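From: Ellis Milk Cooperative, Member Services Office
To: members-list
Date: 2024-11-16
Subject: Re: Bottle return and deposit changes at Prokstead

Dear members,

The office thanks the household that wrote to this list regarding the new return arrangements. Several others have raised the same points by telephone, and the reply is therefore sent to all. The original message is quoted in part, with our answers following each passage.

> We received the notice in August saying that deposits would be
> credited to our account instead of paid in cash at the counter.
> Our last two statements show no credit at all, although we have
> taken bottles back every week. Has the change gone into effect?

The change is in effect at the Prokstead counter and at the Govar depot. Credits are posted once per billing period, on the statement after the one in which the bottles were returned. Members who made their first return under the new system late in a period will therefore have seen a statement without a credit. This should not have happened twice. On reviewing the August accounts, we found that 47 households had been entered under their old route numbers, and their credits were held in a suspense account. The entries have been corrected. The amounts owed will appear on the next statement under the heading "Prior period adjustment."

Members who still find no credit after that statement should write to this office with the account number and the approximate dates of return. Counter receipts are helpful but are not required.

> Also, the sign at the counter says caps on, but the notice says
> caps off. Which is it? We have been bringing them both ways and
> they have been accepted both ways.

The notice is correct for glass, and the sign is correct for plastic. Glass bottles are washed and refilled, and their caps should be removed and placed in the bin beside the counter. Plastic bottles are sent to the recycler at Plalel, which asks that they arrive rinsed, drained, and capped. The sign was printed before glass returns were moved to the same counter, and a replacement has been ordered.

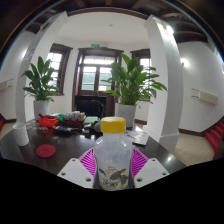 Labels may be left in place on both kinds of bottle. Members have asked whether soaking them off is of any use to the wash line. It is not, and partly removed labels tend to leave adhesive that must then be scrubbed by hand.

Bottles that have held anything other than milk cannot be accepted for deposit. We ask that members who have used a bottle for paint, fuel, cleaning fluid, or garden products dispose of it through their town's collection service.

> Finally, is there still a limit on how many we can bring at one
> time? My mother's pantry has a great many and we would like to
> clear it before winter.

The counter limit is 14 bottles per visit. Larger returns are welcome at the Govar depot by arrangement, and a call to the office one business day ahead is sufficient. The depot has a loading door at ground level and carts for the use of members. Older glass bottles bearing the former crest are still redeemable at the rate in force when they were issued, but they must be kept separate from current stock so that the correct rate can be applied.

For the information of the wider membership, the counter and depot together took in 1,221 glass bottles during the first full period of the new arrangement. The wash line was planned on the basis of 2,000. The shortfall has meant additional purchases of new glass, and the cost of those purchases will be reported with the annual accounts. Members who have empty glass at home are asked to return it at their earliest convenience, including bottles that are chipped at the rim. Chipped bottles carry full deposit and are set aside for crushing.

Two further matters have been raised by other members and are answered here to save separate correspondence.

Doorstep collection of empties continues on all delivery routes. Bottles should be set out the evening before delivery, in the crate provided. Empties left in bags cannot be credited, as drivers have no means of recording them against an account.

Members closing an account may request any remaining deposit balance by check. The request must be made in writing and signed by the account holder. Balances are otherwise carried forward and do not expire.

Replies to this message go to the whole list. Questions concerning an individual account should be sent to the office directly.

Member Services Office
Ellis Milk Cooperative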